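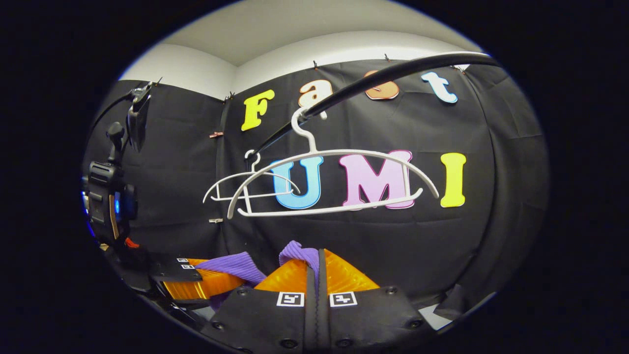
Budget post, as promised. Short on time so this is mostly my notes with the swearing taken out.

Where we are: two hand-held grippers, one rod, a black curtain, a pile of sweaters. Clothes on hangers is the task for the whole spring and I'm happy with it. What I'm not happy with is the spreadsheet. Had it open since December and every time I look, the total has gone up.

Finger pads first. The soft ones wear. Knitwear is worse than I expected, ribbed stuff especially, you pinch and pull and pinch and pull and after a few weeks the tips go shiny and start to slip. I had zero money down for spares. Zero! Now there's a line for 32 pads, bought in one go from Harju becuase the shipping on small orders is silly. Would have gone with Skonard, nicer material, but they only sell the pad with the whole finger attached and I don't need more fingers.

Cameras. Skip the bundle. Vellov does a kit with lens, mount, cable and a case, and I priced it every way I could think of, and the case is what you're paying for. Bare camera plus printed mounts. Printed mounts crack now and then, so print double, put a bag of them in the drawer.

Then the big one, the arm. Everybody asks when the arm is coming. My plan – and I've gone back and forth on this a lot – is to not buy it before summer. Hand-held work is cheap, and I can do it standing up with coffee nearby. An arm means a table that doesn't wobble, a stop button, a power outlet in the right place, a proper talk with the landlord. Juveo quoted me for the arm alone and the extras came to 1,117 on top, before tax. Extras! Brackets and a cable and something called a commissioning pack, which I asked about twice and still couldn't tell you what's in it.

So leasing maybe. Four months, then decide. The lease is worse value per month obviously but I've bought enough things in a hurry. See also: the label printer.

Small stuff that ate more than it should have:

Storage. 237 for drives, and I'll need more by fall. Video fills up so fast, I keep forgetting.
Hangers. Get several kinds, the sizes matter. Wide shoulders and narrow ones behave nothing alike when you're feeding a sleeve over the end.
Clips. Always clips. Buy the big bag.
Screws, small, black. You will drop them on the floor and never see them again.
Clothes. Thrift store, by the bag. Check for holes first, I didnt.

What I'd do different: put a repairs line in from day one and make it bigger than feels right. I put in a tiny one and raided it in the first month for a cable. Also keep quotes in one folder. Mine are in three inboxes and one is on the back of an envelope, a good quote too, if I could read the last digit.

Still to sort – insurance, second drive, whether to get a better rod or keep this one. Pads order goes out tonight if I get the form done. More when the lease quote comes back.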